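The Kitchen Table and Other Things That Get Spilled On

By Barış Canpolat
March

Print this page | E-mail this to a friend
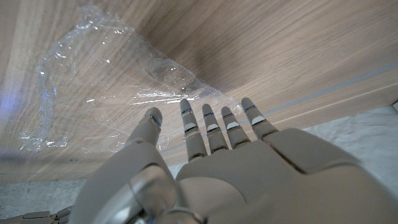 I was given my first proper wooden table by an aunt who said it would outlive me, provided I stopped putting mugs on it. I have not stopped putting mugs on it. What follows is how the two of us have managed.

White rings first. A white ring is damp sitting in the finish, and you can usually coax it out. Lay a clean cotton tea towel over it, no steam, iron on low, a few seconds at a time, and look under the towel more often than your patience would like. If that does nothing, leave a smear of petroleum jelly on it overnight. Test underneath the table before either. People skip this, and then they write to me.

Black rings are another matter. The water has got into the timber itself and you are looking at sandpaper, or a fruit bowl.

For day-to-day wiping, use a wrung-out cloth and a drop of washing-up liquid, then a dry cloth straight after. Go with the grain. I used a polish called Brellska for years and the only thing it ever did was make the salt cellar travel. The hardware shop in Prorkcombe still stocks it, next to the mousetraps.

Oiling: only if the table was oiled to begin with. If you drip water on it and the drops sit there looking smug, there's probably a varnish or a good coat of oil on already, so leave it alone. If they sink in, it's thirsty. Thin coat, wait 15 minutes, wipe off everything you can. Then wipe again – the bit you missed will stay sticky until summer and collect toast.

Spread the oily rags out flat outdoors to dry. Do not ball them up in the bin. They can heat up by themselves and catch fire, and the table will be the least of it.

Crayon comes off with a little mayonnaise on a soft cloth. I don't like it either.

Candle wax: let it harden, lift it with an old plastic card, and buff what's left. My library card from Plillby has done more of this than it has borrowing.

Wobbly leg? Check the floor before you blame the leg.

Filed under: Wood & Polish, Kitchen, Stains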